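06/08/2020

Back in the bathroom at the Valderrama place. Bendik Kristiansen had the controls again and I did the logging, meaning I sat on the edge of a step stool and typed "good," "bad" or "sigh." The job is toothpaste tubes: pick one off the counter, put it in the bin, repeat until the model gets the idea or we retire.
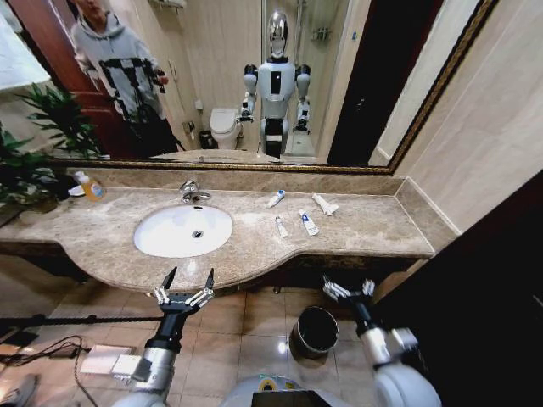
Vendau wants 3000 examples by October. We got 107 today, which Bendik called a strong start. He is a cheerful man. I threw out two where the gripper closed on plain air with great confidence, though Dilla says misses are worth keeping if they're labeled as misses. So I went back and labeled them.
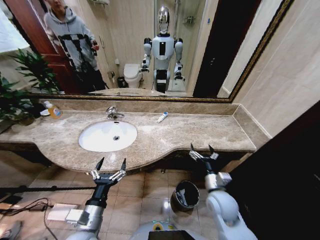

My real worry is that Steseo, as we've named the model, will learn this one bathroom by heart and nothing else. With a single tube lying behind the sink, blue cap on, the pick is almost too easy. And that big mirror gives it a second robot to think about — I've asked for 200 runs in a room with bare walls.

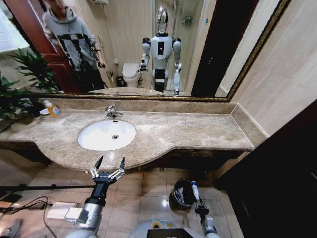
Counter clear of tubes, left gripper still open.

Knees hurt. Must bring a proper chair, and copy the logs before bed.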